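Trasau two-arm pouring – FAQ

Last touched in August. Short answers, we're mid-run. If yours isn't here, post it on the Hendholm list and it'll get added when there's a minute.

What is Trasau?
A training method for two-arm tabletop tasks. Came out of the Hendholm lab. One policy drives both arms, but the demos get split into "hold" and "act" parts before training, and each arm can be in either role at any step. That split is the whole idea.

Is it a new model?
No. Same network as the Carretero baseline, same size, same camera inputs. Only the labels and the loss weighting change. People keep asking this.

What's the task?
Pour from a bottle into a cup. One arm handles the bottle, the other steadies the cup. Then both let go and back off.

How many demos?
50 per task. All teleoperated, all by the same 3 operators. We tried 17 early on and the cup arm never learned when to close. Didn't try more than 50, no time.

Is there real water?
Not in training demos. Dry pours only – the arms do the full motion with nothing in the bottle. Wet trials come at the end, with a tray and a lot of towels.

Doesn't dry training hurt the wet result?
A bit. A full bottle is heavier and the wrist sags early in the tilt. We add a small random load to the arm model during training, which helps. Not fixed.

How do you score a trial?
Pass or fail. Pass means the lip of the bottle is over the cup, tilt is past the mark, cup still upright at the end, both grippers open. Touching the cup with the bottle is fine. Knocking it over is a fail even if the rest was good.

What's the result so far?
Out of 50 scored dry trials the baseline failed 17. With the role split, 7. Same start positions for both, same day, same lights. We haven't run enough wet trials to give a number so please stop quoting one.

What are the 7 failures?
Mostly timing. The bottle arm starts its tilt before the cup arm has closed, cup gets nudged, policy doesn't recover. The rest were bad grasps on the bottle, too high up, so it swung when tilted.

Why not just script the order?
We did, as a check. Works till something slips. The scripted version waits forever for a grasp that already failed. Trasau at least goes back and tries again, usualy.

Do the roles have to be labeled by hand?
No. Gripper state plus wrist speed gets you most of the way. A gripper that's closed and slow is "hold", everything else is "act". Somebody then scrubs through and fixes the wrong ones. Boring but quick.

What about an arm that's open and waiting?
Counts as "act". Yes we argued about this. A third "wait" label made things worse – the policy got very fond of waiting.

Does it work with other cups?
One color, one shape in training. Clear cups are bad, the policy loses the rim. Heavier mugs are OK. Paper cups get crushed becuase the grip force isn't tuned for them.

And other backgrounds?
Brirkholm ran our checkpoint on their own bench, with a cluttered shelf behind it, and it fell apart. Plain backdrop only for now. Random background swaps are next on the list.

Do shadows matter?
More than we'd like. The arms throw soft shadows across the table and these shift as they move. Brightness jitter in training took care of most of it.

Can I swap left and right?
You can mirror the data, and we do. Mirror the images AND the joint values. Forgetting the second one cost us a whole training run.

Can I get the data?
Dry demos yes, ask on the list. Wet trials no, not cleaned up yet. Code goes out with the writeup.

When's the writeup?
When the wet trials are done.

What does the setup look like?
Two arms, white table, white cloth behind. One view from the head camera: 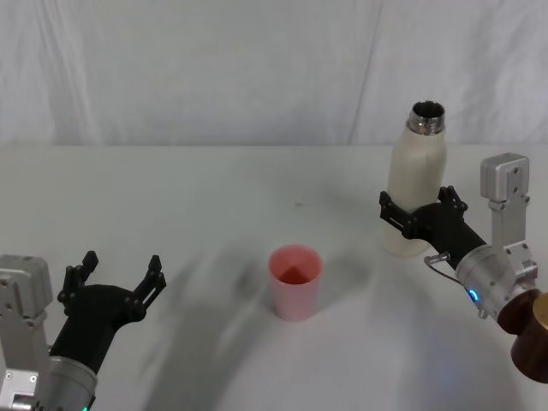 Right arm on the bottle, left gripper still open, cup between them.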